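Zenbridge Backup Station: Setup Guide
Section 2. Formatting the drive and scheduling backups

Print this page | E-mail this page

Formatting erases everything on the drive. Copy off any files you want to keep first.

1. Connect the drive to the rear port with the short cable supplied. The status light blinks, then stays on.

2. Open the Ridilmont utility and choose Drives > New. Type a name without spaces.

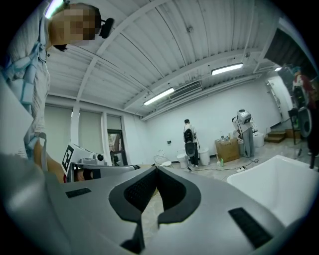 3. Select Format and enter the four-digit setup code. The factory code is 2259. Change it when prompted.

Note: A full format can take around 300 minutes on the larger model. Quick Format is enough for a new drive.

4. Choose Schedule > Daily and set a start time when the computer will be on but not in heavy use.

CAUTION: Do not unplug the drive while the light is blinking. Use Eject first.

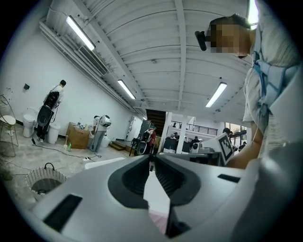

5. Click Run Now to make the first backup. When the log shows Complete, open one file from the backup to check it.

If the drive is not listed, try the other rear port and restart the utility.

Related items
Section 3. Restoring single files
Replacing the cable
Using Imar drives with the Backup Station
Status light codes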